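Dranda Hand-Held Gripper Pair, reviewed by Meinrad Frei

Ahn sells the Dranda as a pair for recording manipulation demos. Each unit weighs 595 g without its battery. The kit costs $1,421, with 12 months of warranty. Jaw travel was even on both units, and the padding held smooth bottles without slip.

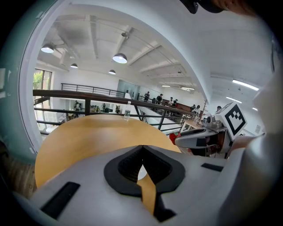 Dranda pair at a round wooden table; marker cube on the unit at right.

Tracking dropped twice in 708 recordings, both times with the cube turned away from the lens. The grip is wide for small hands - try one first. Export is slow, and the manual skips calibration entirely.

Rating: 4 out of 5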